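Chapter 5
Edges and Corners

The edge of a work surface usually wears out before its face does.

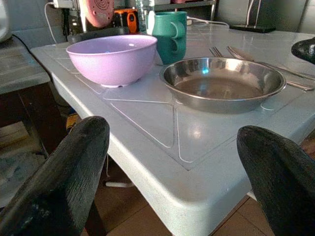 A reader of the previous edition wrote that this is true of schools and canteens but hardly ever of homes, where a top is more likely to be thrown out over a burn or a stain than over a damaged edge. The objection is fair as far as it goes. In a home a table is moved seldom and cleaned gently. The figures used in this chapter come from shared rooms, and the reader who works only on domestic furniture should treat them as an upper limit.

5.1 Scope

This chapter deals with the outer edges of flat tops: tables, desks, counters and shelves deep enough to work at. It covers the shape of the edge, the way the edge is joined to the top, and the treatment of corners. Faces were dealt with in Chapter 4. Legs and frames are left until Chapter 7, except where the position of a leg decides how a corner is loaded.

By the end of the chapter the reader should be able to name the common edge shapes, choose a corner radius for a given use, and judge from a worn edge what kind of contact wore it.

5.2 Terms

The face is the upper surface of the top. The underside is the surface opposite. The edge is everything between the two, including any curve by which one passes into the other. Many trade catalogues use "edge" for the applied strip alone. In this book that strip is called the band.

The profile is the shape of the edge seen in section. A square profile meets the face at a right angle. An eased profile is square with the sharp line taken off, commonly to a radius of less than 3 mm. A rounded profile has a larger curve, and a full round has one curve running from face to underside with no flat between.

The corner is the place where two edges meet in plan. Its shape is separate from the profile, and the two are often confused in orders. A top may have a rounded profile and a tight corner, or a square profile and a wide one. The drawing should give both, and the corner radius should be marked on the plan view and never on the section.

A top with a thick rounded edge carried round the corner, as in Figure 5.1, shows no sharp line to the user on either side of the corner. Whether such an edge is a separate band, a moulded part or a continuation of the face can seldom be settled from above. The underside must be inspected.

5.3 How edges are loaded

Three kinds of contact account for most edge wear. They are treated at length in 5.7 to 5.9 and only outlined at this point.

Rubbing is light contact repeated many times. Forearms, sleeves and bags all rub. The wear is spread along the front edge and shows as a loss of texture, then as a change of colour. It rarely loosens a band.

Knocking is a single heavy contact, most often from a chair back, a trolley or another table. The damage is local. Square profiles chip under knocking; rounded profiles tend to bruise. A knock near a joint may open it without leaving any mark on the face.

Lifting is the pull of the fingers on the underside when a top is moved. It is the least noticed of the three and does the most harm to bands, which are held against a push far better than against a downward pull. A band that has come away at the bottom but is tight at the top has almost certainly been lifted.

Corners take all three. They stand out from the top, so they meet walls and door frames first, and they are where the hand goes when a table is turned.

5.4 The Grullberg record

Much of the argument in this chapter rests on a record kept at Grullberg, where 400 tops in shared rooms were inspected at fixed intervals. The tops came from two makers, Provent and Asow. All were of the same depth and stood on the same frame. The Provent tops had a square profile with an applied band. The Asow tops had a rounded profile.

The record has weaknesses. The rooms were not used equally. Repairs were made during the period and were not always written down. The inspectors scored damage by eye on a scale of five steps, and the difference between the second and third steps was not well defined. A later reworking of the scores, known as the Nghiêm table, joins those two steps and is the version printed in Appendix B. Students comparing it with the first sheet, headed Sun 1 April, will find that the totals agree but the columns do not.

With those limits in mind, one result may be taken as sound. Corners with a radius of 60 mm were scored as less damaged than tighter corners of the same profile, in every room for which both were present. No such clear result was found for the profiles themselves. The difference between the makers could have come from the profile, from the glue or from the material of the band, and the record gives no means of separating these.

5.5 Choosing a corner radius

The radius is chosen from three things: the width of the passage beside the top, the need to push tops together, and the method by which the edge is made.

Where tops are to be joined in rows, a wide radius leaves a gap at every meeting of four corners. Small objects fall through it and crumbs collect on the frame beneath. A tighter radius reduces the gap but returns the load to a smaller area. The gap for a given radius is found by the construction in Figure 5.2, and the same method serves for tops of unequal depth provided that their corners match.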